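수납용품 석 달 사용기: 사진과 짧은 메모

정리함을 사면 정리가 된다는 말을 저는 잘 믿지 않습니다. 상자가 늘면 상자에 넣을 물건도 같이 늘어나는 걸 여러 번 겪었거든요. 그래도 6월에 작업대 위를 한번 갈아엎기로 했고, 주변에서 하도 권하길래 색깔별로 통을 나누는 방식을 따라 해 봤습니다. 권한 사람은 Hauwa Oyelaran 씨인데, 본인 집 선반은 제가 본 적이 없습니다.

원칙은 간단합니다. 통마다 색을 하나씩 정하고, 자잘한 물건은 무조건 색 있는 통으로 보냅니다. 뚜껑 있는 유리병은 따로 세웁니다. 화분은 치우려다가 그냥 같이 두었습니다. 이론상으로는 통의 색만 보고도 손이 먼저 간다는데, 저는 2주가 지나도록 뚜껑부터 열어 보고 있었습니다.
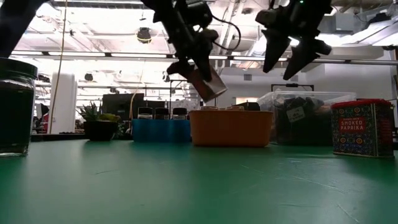
파란 통처럼 낮은 통은 작은 병을 넣어도 뚜껑이 위로 보여서 찾기가 쉽습니다. 여기까지는 인정합니다. 문제는 통이 낮으면 사람 마음이 자꾸 뭘 하나 더 얹고 싶어진다는 점이고, 그렇게 얹은 물건은 대개 제자리가 없는 물건입니다. 주황색 통은 처음부터 용도를 못 정했습니다. '임시 보관'이라고 써 붙일까 하다가 그만뒀습니다. 임시라고 쓴 통이 비는 걸 본 적이 없어서요.

물건을 뒤쪽에 한 줄로 세우고 앞을 비우는 배치는 생각보다 오래갔습니다. 초록색 상판은 긁힌 자국이 좀 있지만 어차피 쓰는 물건이라 그냥 둡니다. 광을 내 준다는 Gerkik 왁스도 추천받았는데 안 샀습니다. 설명서에 '최대 200회까지 보호'라고 적혀 있는데 무엇을 200회 한다는 건지 끝내 알 수 없었습니다.

짙은 색 액체가 든 유리병은 늘 왼쪽 끝에 둡니다. 무겁고 깨지기 쉬운 걸 가운데 두면 팔꿈치에 걸린다는 Adesuwa Shehu 씨의 조언인데, 이번 일에서 들은 말 중 가장 쓸모 있었습니다. 돈도 안 들었고요.

돈 이야기를 하자면, Rarnum 정리함 세트는 34종이나 되는데 칸막이가 서로 안 맞습니다. Bodberg 쪽은 튼튼해 보이긴 해도 값이 그만큼 나갑니다. 쓰던 통을 씻어서 다시 쓰는 것과 얼마나 다른지 저는 아직 모르겠습니다. 후기 299개가 전부 만족이라는 상품은 오히려 장바구니에서 뺐습니다.

화분에 대해서도 한 줄 적습니다. 뾰족한 잎이 퍼지는 쪽은 자리를 꽤 차지하고, 다육이는 그 옆 틈에 들어갑니다. 초록이 있으면 집중이 잘 된다는 말도 들었지만 제 경우에는 물 줄 날을 기억해야 하는 일이 하나 늘었습니다.

다음에는 서랍 안쪽을 올리겠습니다. Tabrizi 칸막이를 빌려 쓰는 중인데, 높이가 안 맞아서 서랍이 끝까지 닫히지 않습니다.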